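Teaching the Arm to Pick Up Small Gears (Without Losing Your Mind)
Posted 2024-07-29 by Janelle Pascual

Okay, so last time I got the leader arm talking to the follower arm, and a bunch of you wrote in asking for the fun part. Let's record some demos!

I'm doing gear pickup for a little assembly job we have at Codbridge. You drive the follower by moving the leader with your own hand, and the software logs the joints and the wrist camera together. I use Wurko for the logging, but anything that saves both streams on one clock will do.

Step 1. Park the arm in the same home pose before every take. I put a tape mark on the leader's base and line my elbow up with it (looks silly, works great).

Step 2. Hit record, wait a beat, then come down slowly with the gripper open. Watch the wrist view and not the arm. I fought this for days! Your eyes want to go to the table, but the policy only gets the camera, so you should be steering by what it gets.

Step 3. Stop when the gear is between the fingertips. Don't squeeze yet. Hold still and check your spacing on both sides.
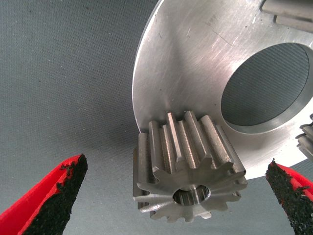 Wrist view with the fingers open on either side of the small spur gear, big plate just behind it.

If one finger is much closer than the other, back up and fix it while you're still recording. Those little corrections are gold — the policy needs to see how you get out of trouble.

Step 4. Close gently, pause, lift straight up. Parts sitting near each other mean a sideways lift can drag a neighbor along.

Step 5. Set it down at the target, open, go home, stop recording. Then move the gear somewhere new and turn it a little before the next take.

My set ended up at 214 takes. I tossed 10 where I bumped the plate and let go of the leader in a panic. Niall Buchanan did 2 short sessions too, and his grip is way softer than mine, so mixing us was a nice bonus.

Next up is training, once I've finished trimming the dead time off the start of each take.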